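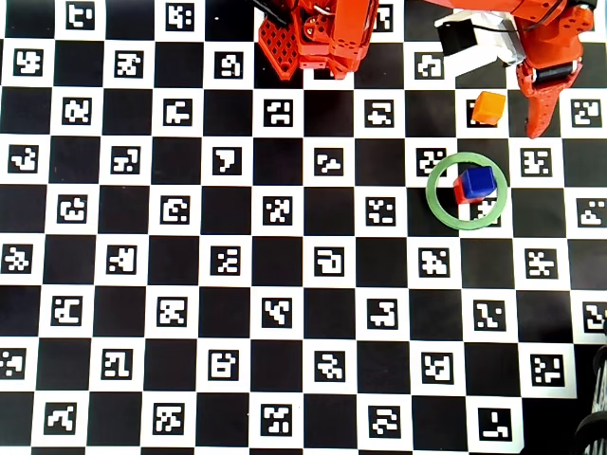

To: Ornport Civic Affairs list
From: Office of the Clerk, Ornport Borough Council
Subject: Re: Licensing of gaming rooms on Drelow Street

Dear subscribers,

The Clerk's office has received several inquiries following Mr. MacBrayne's message, which is quoted in part below. The Council Leader, Kaede Shibata, has asked that the following statement be sent to the list.

Gillespie MacBrayne wrote:
> The opposition group has asked repeatedly who signed the gaming
> room permits on Drelow Street. The present majority says they were
> granted under the previous administration. If so, the papers should
> be released. Members should not have to rely on remarks made to the
> press outside the chamber.
>
> I also ask whether the Clusow Hall lease was ever put to a vote.

On the first point, the Council's register shows that five permits were issued for premises on Drelow Street. Four were approved by the licensing panel under the previous administration. The fifth was approved in July by the present panel, on the same terms. The Leader accepts that her earlier remarks to reporters did not mention the fifth permit and has written to Mr. MacBrayne to correct the record.
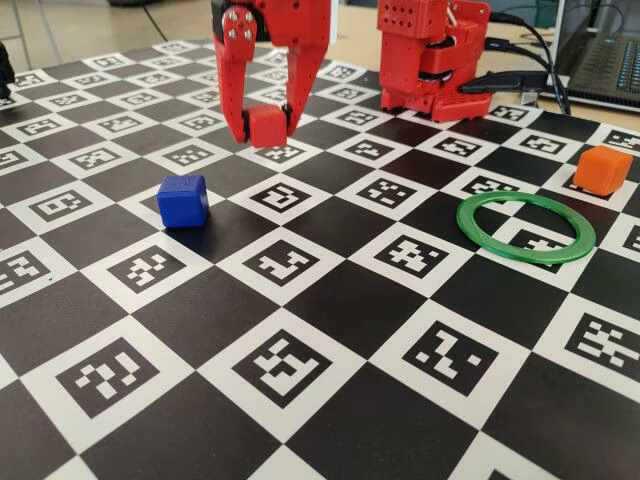

On the second point, the Clusow Hall lease was not put to a vote of the full Council. The hall is held under the Mathew bequest of 1889, and leases of less than two years have long been signed by the Clerk on the Leader's authority. Whether that practice should continue is a matter for members. A motion on the subject has been submitted in Mr. MacBrayne's name and will be taken after the budget item.

Copies of the permits may be read at the front desk during office hours. Home addresses of applicants have been removed. The panel's minutes are being prepared for release and will be added to the same folder - members will be told when this has been done.

Subscribers are reminded that allegations of misconduct against named members or officers should be sent to the Standards Officer in writing and should not be posted to this list. Two recent messages have been held by the moderators for this reason, and their senders have been informed.

Questions about the agenda may be sent to this office until noon on the day before the meeting.

Office of the Clerk
Ornport Borough Council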